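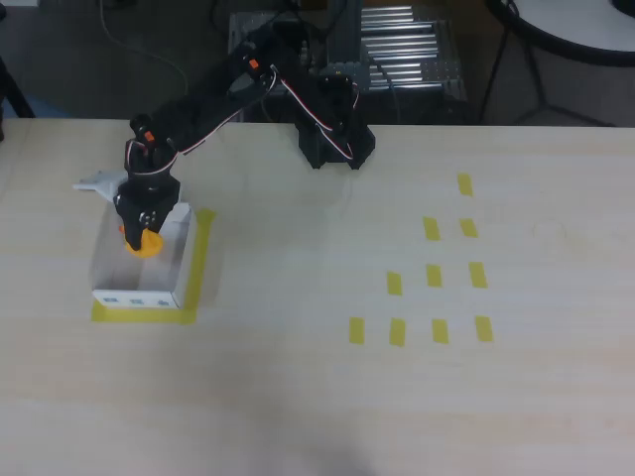 Rahel Koller wrote after the first session that she had always been told to salt beans only at the end, and asked whether the soaking brine in the Week 1 handout was a misprint. It is correct as printed. Salt in the soaking water softens the skins, and the beans cook more evenly and split less. What slows beans down is acid, so tomatoes, wine and vinegar still wait until the beans are tender.

Pantry Cooking, Session 2: Dried Beans
Instructor: Notburga Gisler

Print this page | E-mail this page

1. Buying and storing

Dried beans keep for years but do not cook the same for years. Old beans take longer and sometimes never go soft in the middle. Buy from a store that sells a lot of them, and write the month on the jar. Keep the jar closed and away from the stove.

Sort before soaking. Spread the beans on a tray and take out stones, clods of dirt and anything shriveled. Then rinse.

2. Soaking

Overnight brine: 1 pound beans, 4 quarts cold water, 3 tablespoons table salt. Leave 8 to 24 hours. If the kitchen is warm, use the refrigerator. Drain and rinse well before cooking.

Quick soak: cover with water, boil 2 minutes, turn off the heat, cover and leave 1 hour. The texture is a little less even than with the overnight soak – fine for soup, less good for salad.

Lentils and split peas need no soaking.

3. Cooking

Cover the drained beans with fresh water by 2 inches. Add half an onion, a bay leaf and a spoonful of olive oil. Bring to a boil, then lower the heat until the surface only just moves. A hard boil breaks the skins.

Start tasting at 45 minutes. Taste several beans, from different parts of the pot. All of them should be creamy with no chalky center. Chickpeas can take up to 2 hours.

Cool the beans in their liquid, and keep the liquid. We use it in Session 3.

Red kidney beans: these contain a toxin that is destroyed by boiling. Soak at least 5 hours, throw the water away, and boil hard for 10 minutes in fresh water before turning the heat down. Do not cook them from raw in a slow cooker.

4. Hard water

Beans cooked in hard water can stay tough. A quarter teaspoon of baking soda per pot helps. More than that and they taste soapy.

5. Before next time

Cook one pound of any white bean and bring two cups in their liquid, chilled. Note the soaking time, the cooking time and the variety. Read the section on purees in the course packet.

Comments (3)

Dehua Zhong
Does the brine work for black beans? Mine lost a lot of color in the soak.

Verena Rainer
It worked for mine. They did go a bit gray, but they held together much better than usual. I cooked them 70 minutes.

Usa Wongsuwan
Can cooked beans be frozen in the liquid or should they be drained first? I have far more than two cups.

Contact the course office | Copyright Flurden Cooking School | Back to top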